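Workshop tips from the Ullham robot club: teaching an arm to tidy small desk things

Updated August 21, 2020

Our club meets in the craft room of the Ullham school, and in the last term we had one project: the arm must take small office objects from a shelf and put them in a drawer. The name of the arm is Teta. It is a small arm for a table, with two fingers and a little camera near the wrist. The students who built it are between 13 and 16 years old, and many of the tips below were written first on the inside of the cupboard door. I have put them in a better order, and I corrected the spelling where I could.

Before you switch on

Clamp the base to the table. Two clamps are better than one, and they go on opposite corners. We used one clamp until June, and every evening the arm had turned a little from its place, so all the saved positions were wrong by the width of a finger.

Put a strip of masking tape on the table where the base ends, and one more where the shelf ends. If somebody moves the table for cleaning, you can find the old place again in one minute.

Tie long hair and roll up the sleeves. The person with the stop button does not do any other job. This person also does not eat.

Check the cable at the elbow joint. It should make a loose loop, big enough for three fingers. If it is tight when the arm is stretched, it will come out of the plug in the middle of a run, and you will look for the fault in the program for a long time.

Fingers and grip

The fingers we got with the kit were hard and smooth. They let go of everything that is shiny. We tried these covers:

Rubber bands, wide kind: good grip, but they roll off after 20 or 30 runs.
Balloon, cut and pulled over the finger: very good grip, tears at the corner.
Non-slip mat for drawers, glued with contact glue: the best for us. Cut it 2 mm smaller than the finger on each side.
Sponge: do not use it. It holds the object, but the object turns.

Wash the covers with warm water and a drop of dish soap, then let them dry through the night. Hand cream is the enemy of the grip, and it comes from the children who touch the fingers to see if they are clean.

Set the closing force low and go up in small steps. For plastic cases we stopped at 70 on the Zalto controller. With a higher number the fingers did hold better, but one tape dispenser got a crack along its side.

Teaching the positions

Move the arm by hand to a point above the object first, and save this point. Then go down and save the second point. If you save only the lower one, the arm will come from the side and knock over the neighbour.

Save the positions with names that say something. "Shelf left high" is a good name. "New new 2" is a name that cost us one whole afternoon.

When objects stand in a row, start at the outer end with free space next to it. The middle one is always the hardest, so take it last, when it is not in the middle any more. Leave a gap of one finger thickness plus a little bit -- we cut a piece of wood as a measure, and it hangs on a string from the shelf.

Go slowly for the first run of every new position. We set the speed to 11 and somebody keeps a hand on the stop button. After five clean runs you can make it faster.

Objects which stand on their end

This was our most difficult part. A stapler lying flat is easy. Upright it is tall and narrow, and the top is the worst place to hold it, because there are openings and thin metal parts. Take it by the long plain sides, below the middle, and lift straight up for at least 5 cm before you turn anything.

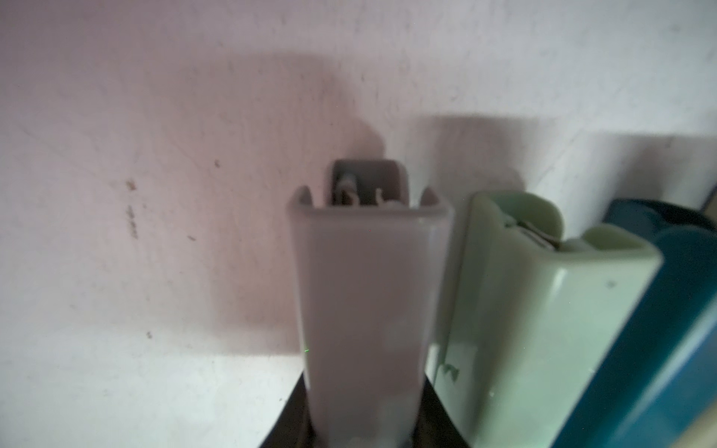 Can we use a camera from an old telephone on the arm?

Any small camera is fine if it weighs less than 40 grams and you can lock the focus. Automatic focus goes in and out when the fingers move, and the program then thinks that the object has moved.

Light and background

Close the curtains, or else work always at the same hour. The sun on a shiny case makes a white patch, and in our first week the program took such a patch for the edge of the object. A desk lamp with baking paper in front of it gives a soft light. Keep the paper well away from the bulb, and use only an LED bulb.

Shadows are also a trouble. Pull the shelf 20 cm away from the wall if you have the space. The shadow becomes weaker and the program finds the outline more easily.

Keeping the notebook

We write every run in a paper notebook, with the object, the speed, the force and the result. At the end of term there were 217 runs in it. Please write the bad ones too. From the bad ones we saw that most falls happened in the first two centimetres of the lift, and then we changed the lift.

For batteries, screws and other small spare parts we use jam jars with the lid screwed under the shelf. The motors from Zaidi need the short screws -- a long one touches the gear inside and you will hear it. Mark that jar with red nail varnish.

At the end of the evening, send the arm to its rest position, pull the plug, and put the cloth over it only when the motors are cool.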